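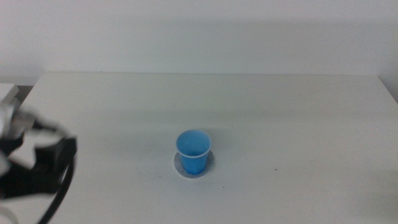
*A light-blue plastic cup on a round white paper disc.*

I have been told, again, to drink more water. This time the advice came from a benefits newsletter, which said that most of us walk around mildly dehydrated without knowing it. I'd like to know who checked.

The eight-glasses rule has been repeated for so long that people treat it like a building code. Ask where it comes from and you get a shrug, or a cousin who is a nurse. Soup counts, and so do oranges. So does coffee, whatever your gym teacher said. A healthy adult at a desk comes with a pretty good alarm for low water. It's called thirst, and it's free.

Free is a problem if you have something to sell. Last March I downloaded an app called Jolix, mostly out of spite. It asked for my weight and my "energy goals," then set my daily target at 2,584 milliliters. I admire that last four. My neighbor, who is larger than I am and pours concrete for a living, got a lower number. I wrote to ask how the figure was worked out and received a coupon for a Zhuravel bottle, the kind with time marks down the side so you can be scolded by your own luggage.

I used the app for 2 weeks. My skin looked the same. I was no sharper in the afternoon, though I did get to know the hallway to the restroom very well. The app sent me a badge for it.

Some people do need to watch this. If you get kidney stones, work a roof in August, or look after an older parent who forgets to drink, your doctor may give you a number, and you should listen. My complaint is with taking advice meant for them and spraying it over everyone else. The Camgate office park, where I rent a desk, put up posters in the restrooms with a color chart. The Prornosthorpe library has a "hydration corner" now. It used to be the newspapers.

I keep asking the same dull question: compared to what? If I feel better on a day I drank more, I probably also slept, or took a walk, or skipped the second beer. An app can't sort that out, and I doubt it wants to.

I deleted it in the end. I still drink water, usually with lunch.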